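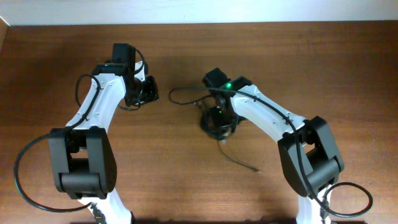

Karkthorpe repair mornings are back, and they have a bigger room

Jul 11, 2021

The monthly furniture repair mornings are starting again in Karkthorpe, and what a welcome return it is! After a long break, the sessions have found a new home on the ground floor of the old Seyoum seed store in Grillberg Lane, with 54 places at each one and step-free access from the yard.

Anyone can bring a chair, stool, small table or drawer that needs some care. Wobbly legs, split seats, rings left by hot mugs, drawers that stick every time it rains - all of it is welcome, so long as you can carry it in yourself or with a friend. Upholstery will have to wait until the autumn, when a sewing corner is due to open in the back room.

Ah-rin Kang, who trained as a cabinet maker and moved to the village in February, will lead the woodwork side. She is very keen for people to do the work themselves.

"I'd love everyone to go home knowing how their own table is put together," she said. "Glue and clamps sound dull until you sit down on a chair you mended, and then you want to mend every chair in the house."

Nam-gil Ryu will be on the finishing bench, showing how to clean, oil and wax a tired surface. His advice for anyone who wants to make a start at home is to find out which way the grain runs, sand along it with fine paper, and stop sooner than you think you should. Oil goes on thin with a cotton rag. Leave it overnight, and have a look in daylight before you decide on a second coat.

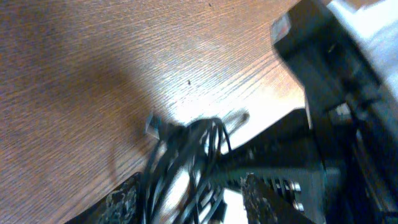
The grain shows up well on a brightly lit tabletop.

The move has been paid for with a £1000 grant from the Fimia Fund, which has also covered new clamps, a proper set of chisels and a year's supply of sandpaper. The old sessions in the chapel hall saw 242 pieces of furniture mended over their last full year, among them a rocking horse, a piano stool and a very handsome set of library steps that now live at the primary school.

There is still room for more helpers, and you don't need to be an expert. People who can make tea, sweep up or hold the other end of something are just as useful, and the morning flies by once the talking starts. Spare offcuts of hardwood would be gratefully received too, as would old cotton sheets for rags.

Sessions cost £2, including tea and a biscuit, and children come free with an adult. Places can be booked at the post office counter or by leaving a note in the box at the yard gate. Please put down what you are bringing and what is wrong with it, if you know!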